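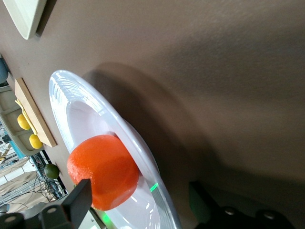

Wrist cam, finger on the foam fruit, plate run.

February 20, 2022

Okay, plate day! Marianna Głowacki and I had the bench to ourselves for most of the afternoon, so we finally got to the task I've been putting off since October: get the round orange-red foam thing out of the white plate and onto the cutting board. (We call it the tomato in the logs. Ryu insists it's an orange. The logs say tomato, so tomato.)

Reset the gripper config to what we had before the Storkovside demo, then changed the closing speed to 22 because the old value made the fruit hop. Much calmer now. I also bumped the settle time to 3 seconds before the grasp check, and yes, it makes every run feel endless, but I'd rather wait than dig through bad labels again.

The rim is the annoying part. The plate has that raised glossy edge, and if the wrist comes in too flat the finger catches it and drags the whole plate along with the fruit. Coming in steep works better — you give up some view of the far side, but the fingers get down into the well. Marianna drove the first batch and I took the second. She is so much smoother on the controller than I am, it's a bit embarrassing when you play our runs back to back.

Shadow is still a problem. The arm throws a big soft dark patch right over the plate and the table around it, and the fruit detector (the little one we trained for the class project, not the Karetti one) gets jumpy whenever the patch slides across the rim. The streaks on the rim don't help, and neither do the green reflections from the LEDs. I want to try tape over the LEDs next time and see if the false boxes go away. If anybody has already done this, please write it on the whiteboard!

Episode 222 is junk, don't use it. I bumped the e-stop with my elbow and then forgot to discard. Everything before it is on the shared drive in the Meltolitz folder, sorted by driver.

Left the lemons and the yellow utensil on the cutting board during the runs, as clutter. Marianna thinks we should move them between episodes or the model will just learn the layout. She's right, I was being lazy. New plan is to shuffle every 2 episodes and note it in the sheet.

To do:
tape for the LEDs
ask Ryu for the newer calibration file
tidy the cables on the floor by the table, I keep stepping on them
rename the fruit class if Ryu wins the argument
try the lime in the plate, smaller, probably needs a tighter close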